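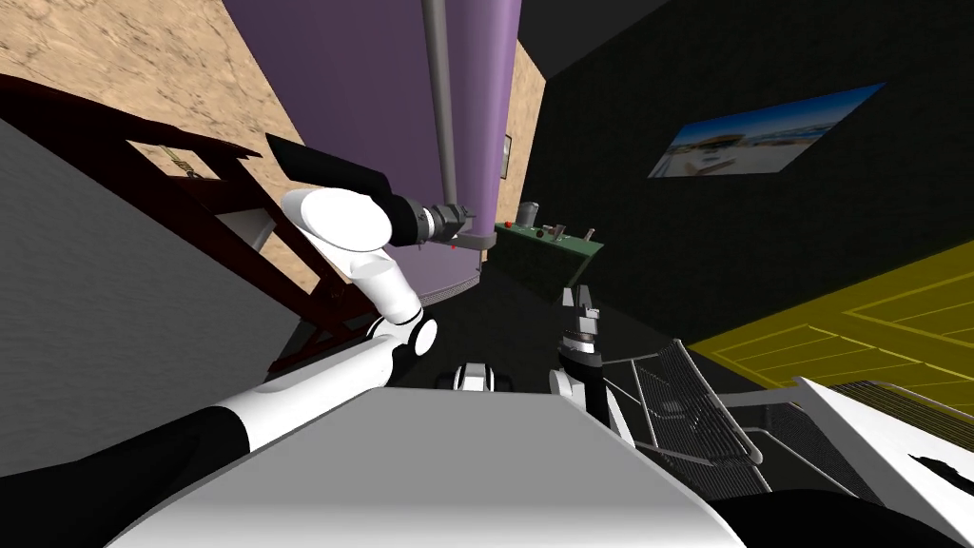 図4-1 左右のアーム(シミュレーション表示)

4.3 共有ライブラリの保存先を変更する

Tavumの共有ライブラリは、初期設定では管理サーバーのシステムドライブに作成されます。登録ファイルが2000件を超える見込みの場合は、運用開始前に保存先をデータ用ドライブへ移してください。作業には管理者権限が必要です。

事前の確認
・移動先の空き容量が、現在のライブラリ容量の2倍以上あること
・移動先がNTFSでフォーマットされていること
・Vimport連携サービスが停止していること(停止方法は3.6を参照)

手順
1. 管理コンソールを起動し、「システム」→「ライブラリ」の順に開きます。
2. 「現在の保存先」に表示されるパスを控えます。
3. 「メンテナンスモードに切り替える」を選択します。接続中の利用者には通知が表示され、168秒後に自動的に切断されます。
4. 「保存先の変更」をクリックし、移動先のフォルダーを指定します。パスの長さは257文字以内とし、末尾に円記号を付けないでください。
5. 「既存のファイルを移動する」にチェックを入れ、「実行」をクリックします。
6. 進行状況が「完了」になったら、「整合性の検査」を実行します。
7. 検査結果にエラーがなければ、メンテナンスモードを解除します。

注意
手順5の実行中に管理コンソールを終了したり、サーバーを再起動したりしないでください。索引が破損し、バックアップからの復元が必要になる場合があります。

注記
・チェックを入れずに実行した場合、新規ファイルのみが新しい保存先に登録されます。既存ファイルは元の場所に残り、検索結果には両方が表示されます。
・ネットワークドライブを指定する場合は、ドライブ文字を使わずUNCパスで入力します。
・サムネイルのキャッシュは移動の対象外です。初回表示時に再作成されるため、一覧の表示に時間がかかることがあります。

4.3.1 エラー1264が表示された場合

移動先フォルダーに対する書き込み権限が不足しています。次の順に対処してください。

1. 移動先フォルダーのプロパティで「セキュリティ」タブを開きます。
2. サービスアカウント「tavum_svc」を追加し、「変更」を許可します。
3. 管理コンソールに戻り、「再試行」をクリックします。

再試行しても解消しない場合は、上位フォルダーからの継承が無効になっていないか確認します。グループポリシーで権限を管理している環境では、ポリシーの更新後に手順3を行ってください。

4.3.2 元の保存先に戻す

手順2で控えたパスを指定し、4.3の手順3以降を繰り返します。元のフォルダーにファイルが残っている場合、同名ファイルの扱いを確認する画面が表示されます。「更新日時の新しいものを残す」を選択してください。

改訂履歴
2020年10月30日(金) 4.3.1を追加、4.3の注記を修正(担当:Mahlet Tefera)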